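Buying the second arm first: a shop-floor talk with Henryk Malinowski

5 min read
227 shares | 70 comments

I'd been meaning to corner Henryk Malinowski for months. He runs the budget for the handling cells at Skenodier, a phone refurbishing outfit (they take in trade-ins, grade them, put them in cases, ship them out again), and he has strong feelings about purchase orders. Strong feelings! We talked over bad coffee at seven in the morning, before his first supplier call, and he'd already brought a printed spreadsheet with 188 rows.

"Nobody wants to see the rows," he said, and then showed me most of them.

His big point came early. People shop for the arm and forget everything it gets bolted to, plugged into and looked at by. His first quote, for a single arm from Gollgate, looked like a steal until he added rails, mounts, cables, cameras and fingers. "The arm was the headline. I was off by a mile on the rest, and I had to go back upstairs and ask again." 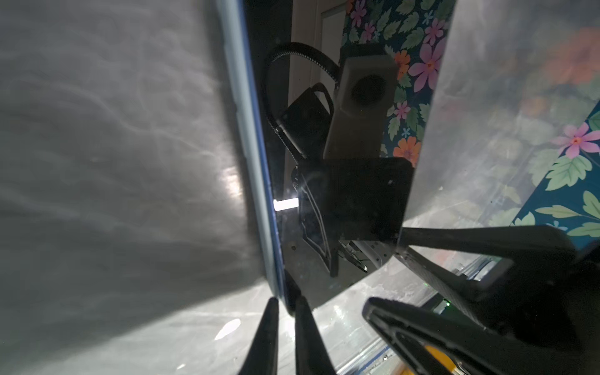 So should a small shop start with one arm or two? Two, if the job involves holding something with one hand while the other hand works on it, and for Henryk that covers nearly every job with a phone and a case.

He did try the cheaper route. For one spring they priced a single arm plus a clamp, and Tirnon, who quoted the clamp, needed a different insert for each shape of phone. "I had a page of inserts. A whole page! By the bottom of it I could see the second arm coming," he told me. He still has the Tirnon quote pinned up by his desk, and he says it helps him when someone walks in with a clever way to save money.

We got onto spares next, and I could tell this was the part he'd been waiting for. He buys fingertips in bulk and won't share them between cells. He wanted cable on the list too, more of it than the supplier suggests, and a spare wrist camera for every pair of arms. "Cables move all day long. Budget for them like you budget for tape."

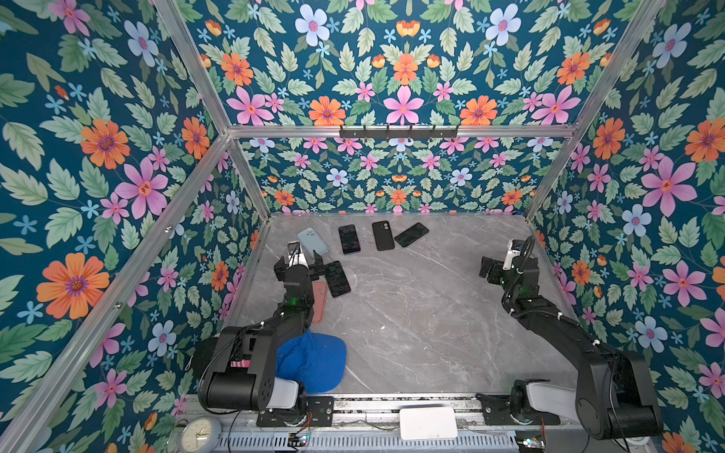 Test stock is the line I would have left out completely, and I've been writing up equipment plans for a while now. Henryk treats it like any other purchase, with a code and a yearly amount, and he asked for 200 handsets in the last round (he got them, after some back and forth with Hutchins, who handles his trade-in lots). He doesn't want them all alike, either. Put a few black phones on gray marble next to one in a light blue case, flip another so its camera side faces up, and you've got a much better idea what your grippers will be dealing with than you'd get from a box of identical units. "If you only test on one model, you've bought a machine for one model," he said. He also writes off a share of the handsets from day one - scratched glass is in the plan, so it never turns up as a surprise in a monthly report.

I asked what he'd cut if he had to. He thought about it for longer than I expected. The enclosure, he said, but only the fancy parts. Aluminum rail he'll pay for every time, as it can be taken apart and used again when a cell changes size. Panels he buys plain and cheap and covers with whatever he likes.

And what wouldn't he touch? "Setup hours," he said right away. He books them as a real cost with a real name next to them, and he told me he'd rather delay a cell until September than start one with no one free to look after it.

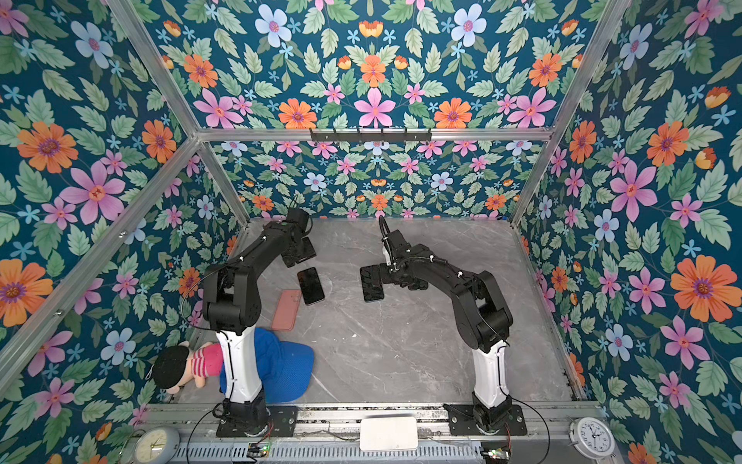 What he asks suppliers before signing

By this point the coffee was gone and his phone had buzzed a few times, so we went quickly. He asks how long a replacement gripper takes to arrive, and he wants the answer in writing. He asks who picks up the phone after the first year. He asks for the price of the second pair of arms while he's still haggling over the first pair - "They're in a good mood then, so use it" - and he gets them to hold that price as long as they'll stand for.

Gollgate held theirs long enough for him to order again. Another bidder wouldn't, and he let that one go, even though he liked the hardware better. He's still a bit sore about it, I think.

His supplier call came through while I was packing up my notebook. He waved, pointed at the spreadsheet to say I could keep it, and was asking about freight charges before I got to the door.

Recent items
Leasing a cell: what the monthly number leaves out
Used grippers, a buyer's notes
How we wrote our first spare parts list
Reader mail: who signs for the robot?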